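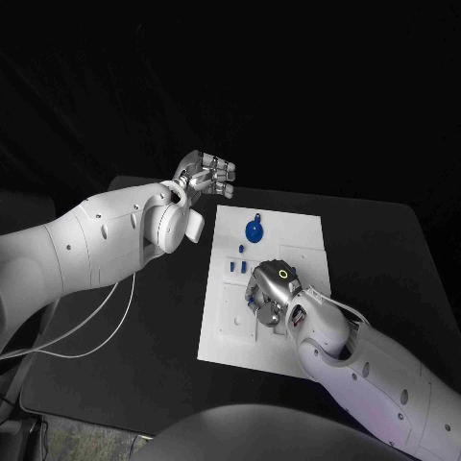
早上到得早，车间还没开暖风，五月了，北面这间屋子还是凉。换鞋的时候看见排班表又换了一张，我的名字从二线挪到了最底下一行，后面写着“试验工位”。上个礼拜班长口头跟我说过，所以不算意外，但写在纸上看着还是不太一样。

记一下现在的情况，免得以后忘了。片山（Katayama）这边从春天开始上双臂机，供货的是Jarex，先放一台在我们组试，试的是Given那个产品的小件插装。Given的件不难，就是小，蓝的插销、白的插销，还有底座板，插到位，压一下，看一眼，放走。以前这道工序是我和另外三个人坐着做，一班下来定额300件。做得熟的人手不用眼睛带，边做边聊孩子上学的事，也不耽误。

现在两条胳膊在做。白色的，挺大，从桌子两边伸过来，桌上摆一块白板，零件都放在板上。桌子后头拉了深色的帘子。我刚来这个工位那天问能不能把帘子拉开透透气，Jarex的人说先别动，背景要干净。我就没再问。

今天上午主要做右手。右手握拢以后往下压，压到板上，手背上那圈小黄灯亮着。左手张开悬在旁边等。我负责的事情有这么几样：把件摆好，喊开始，看着，不对了按停，然后在本子上写哪里不对。写的时候不能写“没弄好”，要写清楚是没抓住、抓歪了、还是放下去偏了，偏在哪一边。这个格式是久保真由（Mayu Kubo）定的，她是我们这边管这个项目的，工艺科过来的。她第一天就跟我讲，你写得越细，后面改得越快。我小学毕业以后就没写过这么多字，头几天写得手酸，现在好一些。

九点开了个短会，站着开的。主要讲两件事。第一件，Fumeck那边的订单下个月要加，二线的人要抽两个过去做包装。第二件，试验工位以后要排两个人，一个摆件，一个记录，问谁愿意来。没有人马上说话。小韩后来举了手，说她想学。老邓在我旁边小声说，学什么，学怎么给它摆盘子。我没接话。他这话也不能说全错，我每天做得最多的就是摆件，摆好，收回来，再摆。

散会以后我回工位，把板子擦了一遍。久保过来问昨天下午那几条记录，说有一条我写的是“拇指先碰到”，她想知道是碰到件还是碰到板。我想了半天，说应该是碰到板。她说应该不行，想不起来就写想不起来。我说那就想不起来。她把那条划了。她这个人说话很直，但不为难人，划完就走了，没多讲。

我想起刚进厂的时候，带我的师傅也是这样，一件一件拿起来看。她看我插的件，不说好坏，就放到左边或者右边。右边是要返的。头一天右边一大堆，我回家哭了一场。过了一个多月右边慢慢没有了，她也没夸我，就去带别人了。现在我坐在她那个位置上，看机器插的件，也分左右两边。返的件我自己拿手弄，几秒钟的事。弄完了放进盒子，心里其实有点舒服，手还记得。

中间有一段挺顺，我没按停，一直看着。看久了人容易发困，这个要注意。以前手上有活，不困。现在坐着盯，到十点多眼皮就往下掉，比干活累。我跟班长提过，能不能让我们一个小时换一次，班长说人手不够，等第二个人定了再说。今天小韩举了手，也许下周就能换着来。

工资的事也写一笔。二线是计件，做得快的月份能多拿不少。试验工位没有件数可算，按固定的给，班长说按前几个月平均。我算了一下，比淡月高，比旺月低。Fumeck加单以后正好是旺月，所以老邓他们都不愿意来，这个很正常，换了我家里有两个上学的，我也不来。我就一个女儿，已经工作了，少一点过得去。腰也是一个原因，在二线坐一天，晚上要贴膏药。现在能站起来走走，摆件的时候弯腰，别的时候不用。

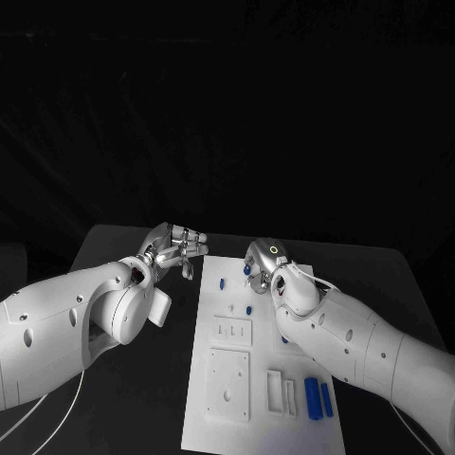 下午换了摆法，件摆得多一些，蓝的白的散放在板上半边，底下是座子和几样框。白的插销放在白板上最难看清，我摆的时候自己都要凑近了找，有一根差点让袖口带走。我把这个写进去了，写在备注栏：白件放白板上，人眼也不好找。久保看了说这条有用，她会拿去跟Jarex的人提，看板子能不能换个颜色。我没想到备注栏真的有人看。

粗的细的两根蓝圆柱放在板的右边，今天没轮到它们。我问要不要先收走，Jarex的小伙子说留着，后面要用。留着我就老担心胳膊肘扫到，右边那条胳膊横过去，离得不远，我盯了一下午那个地方，脖子都僵了。

三点休息，二十分钟。我去二线坐了一会儿。老位子现在空着，凳子上的垫子还是我的，没拿走。她们手里都没停，谁也没抬头，问我那边怎么样，我说还行。阿芳问，它比你快吗。我说没有，现在还慢得多，一根要摸半天。她们都笑了。阿芳又问，那以后呢。我说不知道，问过久保，久保说她也不知道，要看Given这个件做不做得下来。这是久保的原话，我照着说了。阿芳说那你倒是盼着它做得下来还是做不下来。

这个问题我到晚上还在想。白天的时候，它抓住了，放正了，我是高兴的，这个不用骗自己。一上午抓歪好几回，忽然有一根直直地进去，我手都想拍一下桌子。可是想到二线那几个人，就高兴不太起来。厂里开大会的时候说过，不裁人，只调岗。调去包装，调去仓库，调到我这里来。包装要站一整天，阿芳膝盖不好。调岗通知上没有写膝盖这一栏。

休息完回去，发现板子被人挪过一点，左下角跟我上午贴的胶带对不上了。问了一圈，是保洁擦桌子碰的。我重新对好，在本子上写了时间和原因。以前桌子歪一点谁在乎，人自己会找。现在歪一点，后面全跟着歪。我跟保洁大姐讲以后这张桌子我来擦，她说好，巴不得。于是我的活又多一样。

四点多，厂长带了几个客人来看，说是Fumeck的人，穿西装，站在黄线外面。厂长介绍说这是我们的自动化试点，介绍了胳膊，介绍了手，没介绍我。有一个年纪大点的客人问，那这位师傅是做什么的。厂长愣了一下，说，负责配合。我当时正在把白框摆正，手上没停。客人点点头，走了。久保后来路过跟我说，下次她来介绍。我说不用，没关系。她说有关系，岗位名称也要改，“配合”两个字报上去，人家会以为谁都能顶。她想报“装配示教员”，问我行不行。我说听着像老师。她说本来就有这个意思，零件怎么进去的，厂里就你们几个人手上知道。

我觉得她说得有一部分对。今天有一件事可以证明：白插销进座子之前，手上要稍微往回带一下，带一下再往下，不然口上会顶住。这个动作没有写在任何作业书上，我师傅也没讲过，是做多了自己会的。我把这个讲给Jarex的小伙子听，他让我做了好几遍给他看，一边看一边在电脑上记。我做得慢，他还嫌快，说能不能再慢一点。慢下来我反而不会做了，顶住了两次，自己也好笑。他说没事，顶住的样子他也想看。

讲完以后我又有点不自在。这一下是我做了十几年才有的东西，十分钟就讲出去了。路上我跟小韩讲，小韩说，那你也可以不讲啊。我想了想，不讲也没什么意思，带回家又没有用处，总不能晚上在家里插插销。她笑了半天。她明天想先来看看，我让她穿窄袖子的衣服，头发扎起来，水杯不要带进黄线。

收工前照例收件，按颜色分盒子，蓝的一盒，白的一盒，框和座子另外放。钥匙交给班长。班长说下个月开始试验工位也要写日报，一页纸。我说我现在每天写的不止一页了，他说那是给久保的，这个是给厂里的。两份。行吧。

到家七点多。女儿打电话来，问我新岗位累不累，我说眼睛累，手不累。她说那挺好。我说嗯。贴膏药的盒子还在桌上，今天没用。明天要带的东西：眼药水，一支新笔，那个垫子从二线拿过来，试验工位的凳子太硬。还要问久保一声，板子换颜色的事Jarex怎么回的。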